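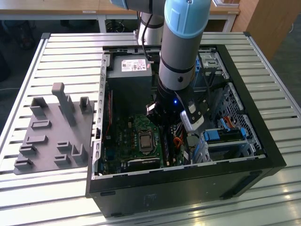
デスクトップパソコンのふたを開けたら、最初にどこを見ればよいのでしょうか。

まずは電源ユニットを探してください。箱の隅に収まった大きな四角い金属の塊で、そこから延びる線をたどっていくと、どの部品がどこから電気をもらっているのかが自然と見えてきます。

# 第2章 箱の中の地図

前の章では、工具のそろえ方と机の片づけ方について、少々くどいくらいにお話ししました。お待たせしました、いよいよ中身です。とはいえ、この章ではまだ何も外しません。ドライバーは引き出しにしまったままで結構ですから、お茶でも飲みながら(もちろん本体からは離れたところで!)、ゆっくり読み進めてください。

私がRakbyの修理教室で初めて教壇に立った年の5月、Decha Kaewmaneeさんという受講生が、ふたを開けたとたんに「知らない町に来たみたいだ」とつぶやきました。うまいことを言うものだと感心して、それ以来、この章は「地図」と呼ぶことにしています。初めての町では、駅と大通りさえ覚えてしまえば、細い路地はあとからついてくるものですよね。パソコンも同じで、電源ユニットが駅、マザーボードが町そのもの、と考えていただけばよいと思います。

## 2.1 マザーボードを読む

マザーボードは、ほかの部品がすべてつながる大きな基板です。細かな部品がびっしり並んでいて、はじめは目が泳いでしまうかもしれませんが、目印になるのはCPUです。四角い金属のふたをかぶった部品で、ソケットの金具に押さえられています。ふだんはこの上に冷却用のクーラーが載っているので、外すまでは見えない機種がほとんどです。CPUの近くには細長いメモリスロットが並び、その端には小さな留め具(ラッチ)が付いています。

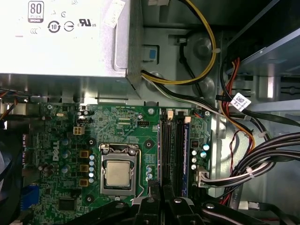
図2-1 CPUソケットとメモリスロット(Dell製マザーボード)

基板の上には、メーカー名や端子の名前が小さな文字で印刷されていることがあります。老眼の進んだ私などは虫眼鏡が手放せませんが、この文字が実に頼りになるのです。次の節に進む前に、お手元の一台で次のことを試してみましょう。

- 電源ケーブルをコンセントから抜いたことを確かめる
- 電源ユニット、CPUまたはクーラー、メモリの位置をノートに写す
- 読み取れた文字を、位置と一緒に書き添える

絵の上手下手は気にしないでください。このノートは第3章で部品を外すときに、もう一度開くことになります。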